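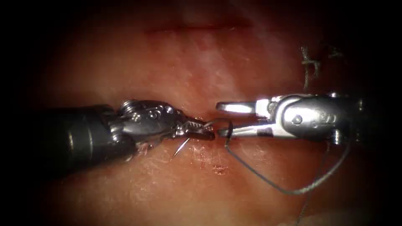
A student replied to the June version of this list that it checks the machine and forgets the needle. The remark was fair, and section 4 is now the longest one.

Suturing practice with two arms – inspection list before, during and after the session
Student project, Stornell teaching laboratory
Version 8, filled in on Thursday, October 24, 2019
Status of each line: OK, NOT OK, or N/A. A line with NOT OK needs a comment. A line without a mark counts as NOT OK.

1. Room and persons

1.1 Door sign "Arms in use" is turned to the outside. OK

1.2 Floor is dry between the console and the table. NOT OK, then OK
Comment: Water under the sink side from the rinsing of the trays. Wiped up before power on. Please carry the trays with the lid closed.

1.3 Cables of the console lie in the floor channel and the cover is pressed down. OK
Comment: The cover near the table opens again when somebody steps on its end. It holds for the moment with tape. New cover is asked for, see open points.

1.4 Every person at the table wears gloves, a closed coat and eye protection. OK

1.5 Long hair tied, no rings or bracelets, sleeves inside the gloves. OK

1.6 One person is at the console, one person at the table has a hand free for the stop button, and both know which one they are. OK
Comment: The roles were exchanged in the middle of the session. At the exchange the arms must be on hold, and the new person at the table says the word "stop" aloud once and touches the button without pressing it. We did this. It feels a little like theatre, but please continue to do it.

1.7 Visitors stand behind the yellow line. N/A

2. Arms and instruments, power off

2.1 Arm bases are tightened to the table, checked by hand and with the key. OK

2.2 Serial stickers on both instruments agree with the log book. OK

2.3 Shafts without scratches, cracks or dried material. OK
Comment: Left shaft has a dull place which was already written down in June. It has not grown. I passed over it with a glove and a cotton swab, and the cotton did not catch.

2.4 Wrist joints move freely by hand in both directions. OK
Comment: Right wrist is somewhat slower than the left. The supplier sheet from Tristell permits this as long as there is no step in the movement. I felt no step.

2.5 Small pulleys and rivets at the wrist are in place, no wire has come out. OK
Comment: Use the lamp and the magnifier. In the last version people marked this line in a few seconds, and this cannot be a real inspection.

2.6 Jaws close completely and the teeth meet. OK

2.7 No thread remains in the jaws from the last session. NOT OK, then OK
Comment: A short end of thread sat deep in the jaws of the right instrument. Removed with the fine tweezers. The group of the previous session had marked line 6.4 as OK. I ask them kindly to look again when they mark it.

2.8 Counter of uses is below the limit of 50. OK
Comment: Left instrument is at 29 with today. Right instrument also. Both were opened in the same week, so both will reach the limit together, and the new pair should be ordered before this happens.

3. Power on and stop test

3.1 Start of the console without an error message. OK

3.2 Arms go to the home position, and nobody has hands above the table. OK

3.3 Stop button at the table: both arms stop and hold. OK

3.4 Stop pedal at the console: both arms stop and hold. OK
Comment: The pedal had moved under the chair. It works, but you must find it with the foot first. Put it against the metal edge – there is a mark on the floor.

3.5 After a stop, the arms do not move until the release is pressed at the console. OK

3.6 Jaw force is set to the level "training". OK
Comment: The software from Gunden does not keep this value when the power goes off. It must be set every time, also after a short break with power off. I write this again because it was wrong in two earlier sessions.

3.7 Movement scaling is set to slow for beginners. OK

3.8 View is sharp at the working distance and the light does not blind the middle of the field. OK, with comment
Comment: Wet tissue gives back a strong white shine. We reduced the light until the thread could be followed also over the bright part. The corners become very dark then. Do not work in the corners. If the tail of the thread goes into the dark, move the view before you pull.

4. Needle and thread

4.1 Needles are counted before the session and the number is on the board. OK

4.2 Only one needle is on the field at any moment. OK

4.3 The needle is always held by one instrument or lies in the magnetic dish. It does not lie on the tissue. OK
Comment: This is the rule that beginners break most. When they make the knot, they look at the thread and the right jaws, and they forget that the left jaws still hold a needle with a sharp point. The person at the table should ask from time to time "Where is the point?" and the person at the console should answer without searching for it.

4.4 Point of the needle stays in view during the winding of the thread. OK
Comment: When the point goes close to the surface, lift the left instrument first and wind after. We agreed on this in the group and I have added it to the exercise sheet.

4.5 Jaws which receive the thread are open only as much as needed. OK
Comment: A loop that sits tight just behind the tip of one jaw can be left there while you reach for the tail. If it goes back towards the wrist, stop and take it off. Do not close the jaws on it with the hope that it will slide.

4.6 Tail is long enough for the knot and is not under an instrument. OK

4.7 Pulling is done along the line, slowly, with both instruments at the same height. OK
Comment: There is no feeling of force in our console. You must read the force with the eyes: the edge of the wound becomes lifted or pale, and the thread loses its curve. At the first of these signs, stop pulling.

4.8 Ends of finished knots are cut short before the next stitch begins. OK
Comment: Long ends near the next stitch are caught very easily. The cut pieces go in the dish and are not left on the tissue.

4.9 Dropped needle: arms on hold, nobody moves the hands, the person at the table searches with the magnet. N/A
Comment: No needle was dropped. The magnet hangs at the left side of the table and was tested on a used needle.

4.10 Needles are counted after the session and the number agrees with the board. OK

5. Tissue and hygiene

5.1 Practice tissue has a label with the delivery date and comes from the permitted supplier. OK
Comment: Delivery from Quintela, cold box closed at arrival. The form number is 197, the paper is in the blue folder.

5.2 Temperature sheet of the fridge is filled in without empty days. NOT OK
Comment: One day is missing. The digital record shows that the fridge stayed in its range, so the session could take place, but the sheet must be filled in by hand also.

5.3 Tissue is kept moist and the tray does not overflow. OK

5.4 Food and drink are outside the room. NOT OK, then OK
Comment: One bottle of water on the window side. Brought out. The owner knows.

5.5 First aid box is closed with its seal and the eye wash is within its date. OK

5.6 Everybody knows what to do after a needle injury: arms on hold, gloves off, wash, report at once. OK
Comment: I asked each person and did not accept only a nod.

6. End of session

6.1 Needle and thread are taken away from the field before the instruments are taken out. OK

6.2 Instruments are straightened at the wrist before they are pulled back. OK
Comment: The software gives a warning if the wrist is bent, but it does not stop you. Look before you pull.

6.3 Used needles in the sharps box, box filled below the line. OK
Comment: The box is close to the line. Next group, please bring a new one from the store before you start.

6.4 Jaws opened, brushed and inspected with the magnifier, no thread left. OK

6.5 Tissue in the marked bag, bag in the marked bin, table wiped two times. OK

6.6 Counter of uses written in the log book. OK

6.7 Power off, key back in the cabinet. OK

Open points

Line 1.3: new cover for the floor channel. Asked for, no answer yet.

Line 2.8: order of the new pair of instruments. The project budget has a line for it, and the order form needs the signature of the laboratory.

Line 3.6: question to Gunden, whether the training level can be made the standard at power on. Until there is an answer, a red card is on the console with the words "Check the force".

Line 5.2: missing day to be completed from the digital record, with a note that it was added later.

Comments received on this version

From a student of the evening group: Could line 4.3 say who asks the question? In our group both persons waited for the other.
Reply: Yes. The person at the table asks. I will write it in the line itself.

From a student of the same group: Section 2 takes very long with the magnifier and we lose practice time.
Reply: I understand this. The inspection of the second instrument can be done by the other person at the same time, if the lamp is placed in the middle. Lines 2.4 to 2.7 stay as they are.

From a tutor: For line 4.7, please mention that left-handed students may exchange the roles of the two instruments. The list sounds as if the right one always receives the thread.
Reply: Correct, I wrote it from my own habit. In the next version it will be "holding instrument" and "receiving instrument". The exercise sheet needs the same change.

From a student: Is the list also valid for the dry exercises with the foam pad?
Reply: Sections 1 to 4 and section 6, yes. For section 5 mark 5.1 to 5.3 as N/A, but 5.4 to 5.6 are to be filled in. The needle is the same needle.

Paper copy is kept in the blue folder behind the delivery forms.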